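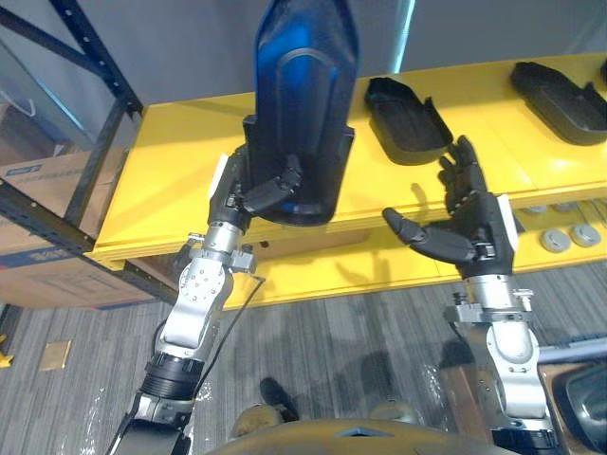 A robot hand holding a tall blue and black tray, yellow shelf nearby.

Buying a Piece of a Movie That Doesn't Exist Yet

Essam Mansour has been trying to make the same movie for eight years. It is called Sederard, after the novel it comes from, and so far what you can get of it is a poster, a soundtrack sampler and a 17-minute reel that backers can watch after they log in. Since June you can also get a radio play. It costs $40, and the money is supposed to help pay for the film.

I have put money into three projects like this over the years and have one finished movie to show for it, a bad one. So I asked Mansour for an hour, and he gave me nearly two.

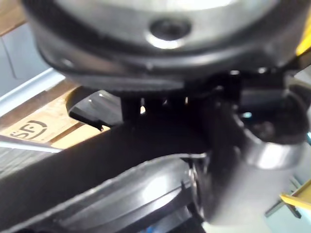 HOVILBERG, August 2023

"I know what you're going to ask," he said before I had my coat off. "You're going to ask where the money went."

I was. His company, Udercombe Pictures, has 3000 backers, some of whom signed up when the film was going to be animated. It is now going to be live action. I asked whether those people had been offered a refund.

"They were offered a choice. They could move to the new version or they could write to us." How many wrote? "Some did." And were paid? "The ones who asked in time."

He is easy to like, and that's part of what worries me. He talks with his hands and remembers every draft of the script. Ask him about the opening, where the ferry comes in with no one at the wheel, and you get ten minutes on fog. Ask him about a shooting date and he tells you about fog again.

The early money, he says, went to the rights, a first script, a second script and the reel. Rights to a novel run out if you don't use them, and his have been renewed twice. "People think you buy a book once. You rent it, and the rent comes due whether you're filming or not."

I believe that. I also think it should have been on the donation page, and I told him so. He said it was in the newsletter. I went back and looked, and it is there, in the last paragraph of a long one about costumes.

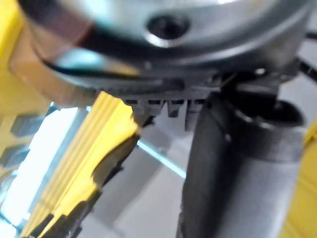 What bothers me more is the radio play. It was recorded at Benkirane, a small sound studio across the river, with a cast of unknowns who were paid a flat fee. I listened to all of it on the way up. The first half is good, the second half sounds hurried, and the big speech at the lighthouse has been cut down to almost nothing.

"We ran out of studio time," Mansour said. "I would love to do that speech again."

Would he do it again if the play sold well? He thought about it. "No. If it sells well the money goes to the movie. That's the promise."

It was the straightest answer I got all day. But I wanted to know how much of each $40 reaches the movie once the studio, the actors and the download store have been paid. He said he would rather not give a number while sales were still coming in. I said that was when a buyer would want one. He laughed and poured more tea.

He did agree that the wording on the sales page is too strong. As of our talk it said "all proceeds," and he admitted it should say that the costs come out first. He made a note of it on the back of an envelope. When I checked a week later, the page still said "all proceeds."

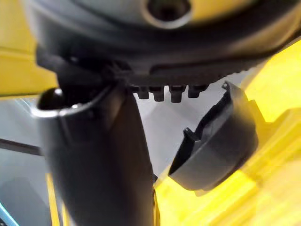
Will it get made?

"Yes," he said. Then, after a while, "A version of it."

The version he has in mind now is shorter and cheaper, with two main locations and no storm. He has a director he won't name and a distributor he says is "warm." I have heard "warm" from producers before. It usually means somebody returned a phone call.

I asked what he would say to a backer who had simply had enough. "I'd say I'm sorry it's slow. I'd say I haven't bought a boat." He drives an old hatchback with a taped mirror — I saw it — and I don't think he is getting rich on this. I don't think anyone is. You can lose people's money without pocketing any of it, though, and three drafts and a reel are not much for eight years.

"You think I'm a fool," he said at the door.

I told him I thought he should publish his accounts. He said he would look into it after the summer.

If you want the radio play, buy it as a radio play. The first half is worth hearing, and the ferry scene works very well with headphones on. I would not count on seeing it on a screen.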